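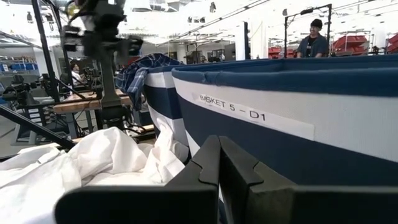 Zohreh Kermani has spent most of January swapping grippers on the laundry bench at Fladelari. She began with the Ivus, which has soft rounded tips, and moved on to a flat-fingered pair from Clorneo.

"The Ivus was kinder to the cloth but it kept losing collars," she says. "With the flat ones you can get under a fold. The trouble is thick seams. They slip off those."

Each gripper gets 800 picks, with shirts and sheets mixed. The Clorneo pair dropped 35 items. She won't give the Ivus figure until the last runs are checked.

Her colleague Sachiko Takeda looks after the wrist cameras and was less bothered about the fingers. "Wide fingers block the view. You lose the cloth at the moment you want to see it. I asked for the camera to go up 2 centimetres and that helped a bit."

Did they fall out over it? "On a Sunday, yes," says Kermani. "We had the mount off and on 6 times."

The Sadeghi controller stays for now. Takeda would like a faster one.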